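Keeping the Hands Clean (and the Joints Happy) on a Two-Arm Kitchen Cell

Posted by Elisa Russo, April 20, 2026

Steam gets everywhere. I've been looking after our cooking cell at Grindden since last June, and if I had to pick one thing that eats my time, it's the linkages on the fingers. Flour dust settles on them, then a bit of steam comes along, and by the end of the week you've got paste in the joints. So these are my tips, in no special order.

Wipe the linkage rods after every session. I use a lint-free cloth with a tiny bit of isopropyl on it, never sprayed straight onto the hand. Go along each rod and then work the cloth into the pivots with a wooden toothpick. Toothpicks are great for this! Metal picks scratch, and I have a scratched knuckle to prove it.

Power down before you put your fingers anywhere near its fingers. Yes, every time. I hit the stop, wait for the drives to go quiet, and then pull the plug on the hand supply too.

Check the fingertips under a bright light. If the tip has gone shiny it will start dropping things, and soft dough is the first thing you'll hear about. I roughed ours up with a gray scouring pad for a while (it works for a week or so), but now I just swap them. The log says 62 sessions on the last set, and I'd pushed it too long.
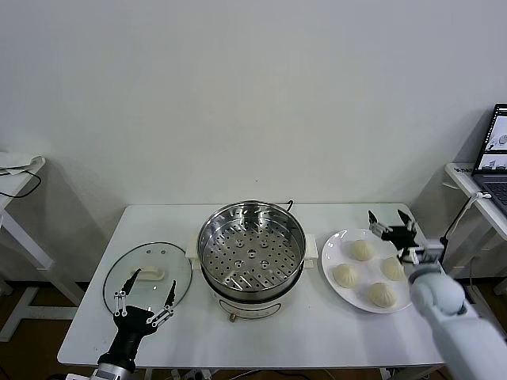

Now, the homing. Ours drifts a little on the left wrist, and you won't spot it until the hand comes down too low on something. I keep a scrap of cork in the drawer that's 9 mm thick. Home the arm, bring a finger down slowly over the bare tabletop, and see if the cork just slides under. If it's tight, home it again before you go blaming the software -- I lost a whole afternoon that way once, reinstalling things that were perfectly fine.

Cables next. Leave more slack at the wrist than looks tidy. I used to zip-tie everything down snug and I was so proud of it, and then the forearm rolled all the way over and popped a connector out. Hook-and-loop straps are better, and you can move them when you find out you guessed wrong.

For grease I've settled on the Skuteck food-safe stuff. I tried Furkis first and it's okay, but it went gummy on me near the steam. Use a dab the size of a rice grain on each pivot. Wiggle the finger by hand, wipe off whatever squeezes out, and stop there, please. Extra grease just collects flour.

Let a steamer cool with the lid on before you do any cleaning nearby. I opened one right under a wrist once and had fog behind the cover for two days.

Last one: write down the cycle count when you change a part. Mine is in pencil on a card taped inside the cabinet door, and the newest line reads "left tips, 1,241."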